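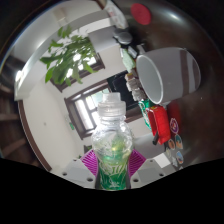
Is the Praler large mug a good choice for a person who drinks tea at the desk all day?

It is a good choice if you like a lot of tea in one cup and you don't mind a heavy thing in your hand. For a small coffee it is too big, and for a low cupboard you should measure first.

Review by Mpho Khumalo
Friday, February 21, 2025

I bought this mug from Lumer, the kitchen shop in Clorndale, after my old one got a crack near the bottom. I wanted something large and quiet in color. The shop had 128 kinds of cup on its list and I spent more time reading the list than I would like to admit to my sister, who thinks a cup is a cup.

The one I took is light gray outside, with two muted brown bands, one broad and one narrower near the base. Inside it is a smooth gray-green. I was not sure about this inside color when I bought it. Black tea looks darker in it than in a white cup, so in the first week I made my tea too weak. Now I go by the clock, three minutes, and it comes out the way I like.

Size. The maker says 24 ounces to the top. I measured with a kitchen jug and it was correct, but nobody should carry it so full. I stop a finger below the rim. With a half-liter bottle of water I can fill it and still have space for lemon and ice, and on warm afternoons I use it like this more often than for tea.

The rim is thin. I want to say something more about this, since many big mugs have a thick edge and drinking from them feels like drinking from a bowl. With the Praler the edge is pleasant on the lip and it does not drip down the side when I put it down. I was afraid a thin edge would chip. I have used it five days a week for three months, I have knocked it against the tap two times, and I can find no chip with my fingernail.

Heat is the weaker side. The opening is wide, so the tea loses its heat faster than in my old mug, which was narrow and tall. If I have a long phone call, the last third is lukewarm. A small plate on top helps. The Tuncer mug that my colleague uses has its own lid and stays hot much longer, but the lid has a rubber ring which keeps the smell of coffee, and I do not want to clean a rubber ring every evening. Without the lid the two are almost the same.

On the table it stands well. Mine is dark brown with a glossy top, and every hot cup leaves a pale mark on it if I am careless. The base of the mug is not polished, so I would not slide it across a surface like this one. Lift it. My neighbor did slide hers, and she now has a thin scratch next to her fruit bowl.

Washing is easy. A hand goes in completely, up to the wrist, and there is no corner where old tea can hide. The dishwasher is allowed by the maker. In my machine it fits only in the lower basket — the upper one does not close over it. The brown bands have the same color as on the first day, as far as I can see.

What I like:
The thin rim
The size, for tea and for cold water
Simple to wash by hand

What I like less:
It cools fast
Heavy when it is full
Too tall for the upper basket

The price was a little more than I planned. I would pay it again, but for a present I would first ask how big the person's cupboard is. Lumer took back a second one from me without any trouble, when I found that my shelf has room for only one. I had kept the receipt and the box, and they asked for both.

Four stars from me, and I would give the fifth for a plain lid without rubber.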